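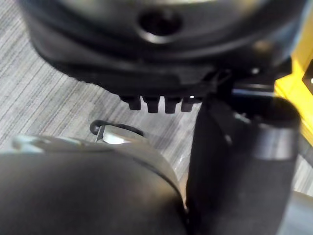 Smooth, slightly glossy black housing with a round recessed hole.

Stamia: everyday words for color and finish

Stamia is a small word list in English. It covers the words people use for the color and shine of ordinary surfaces: pots, car doors, floors, shoes, painted trim. It was put together by Muchen Shao from letters, shop notices and repair tickets collected in Bodton and Pernby.

Version 1.1, 14 Mar 2023

Contents

words.csv has the main list, with 125 entries
pairs.csv has 111 pairs of words that readers marked as close in meaning
notes.txt has spelling variants and comments on single entries

Columns in words.csv

word: lower case, no hyphen unless the source always used one
type: color, finish or both
rank: 1 (dull) to 9 (mirror-like), blank for color words
source: letter, notice or ticket
town: Bodton or Pernby

The rank column is an average of four readers, rounded to a whole number. They worked from the words alone and did not see each other's answers. Where two readers were more than three steps apart the word is marked "split" in notes.txt. "Silky" and "waxed" are both split. If you only want the safe part of the list, drop those rows first.

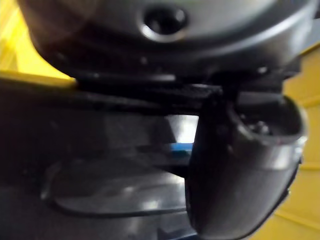 Words for middle finishes gave the most trouble. Letter writers use "satin" for nearly anything between flat and gloss, and the repair tickets use "semi" for the same range, often with no noun after it. We kept both and gave them separate ranks. Color and finish are also entered separately even when a source runs them together, so a surface like the large curved one in the photo would be "dark gray" under color and "satin" under finish, and its lighter gray highlights would not get a color of their own. The bright rim around the hole would need a second line, with "polished". Version 1.0 allowed one line per object and lost a lot of this.

Known problems

Brown is thin. Most of the tickets came from one appliance shop and one body shop, and neither saw much brown.
"Matt" and "matte" are merged under "matte". The original spelling is in notes.txt.
Fabric words were left out on purpose, apart from satin and silky.
The town column is blank for notices that were posted in both places.

Relation to Xia

Xia is the older list by the same author and covers texture only (rough, pitted, grainy). The two can be joined on the word column, but check "frosted", which is a texture word there and a finish word here.

Changes planned for April

Add the second box of Pernby letters.
Split "source" so that printed and handwritten notices can be told apart.
Fix the stray quote marks in pairs.csv.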